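Brullton gets its night market back

Sat 27 January

I've been itching to share this one – the Brullton Night Market is coming back in March, and we've found it a proper home on the old Oltmanns loading yard beside the river!

If you came along last time, you'll remember the squeeze on Parar Lane (and the queue for dumplings that went past the chemist). The new site fits 3000 people, so there'll be room for prams, dogs and a decent sit-down.

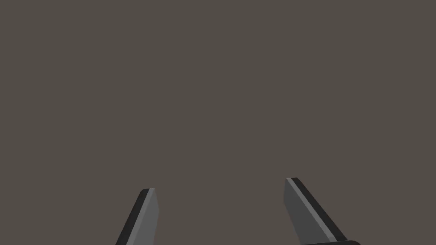 Bralleo, our little events outfit, has been running neighbourhood get-togethers for six years, and this is easily the one I get asked about most. We'll have food stalls, local makers, second-hand books and a small stage for school bands early in the evening. Entry is $5, and kids get in free.

Stall bookings are open now through the Bralleo website. We're keen to hear from first-time sellers, and we've kept the fees low for anyone who lives in town.

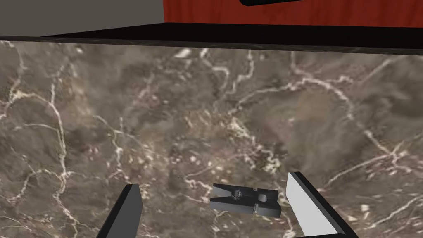
The first 500 people through the gate get a free cuppa or a cold lemonade, their pick. Gates open at 6 pm. Parking is tight near the river, so catch the bus if you can – it stops right outside the yard.

Media enquiries: the Bralleo office, Brullton.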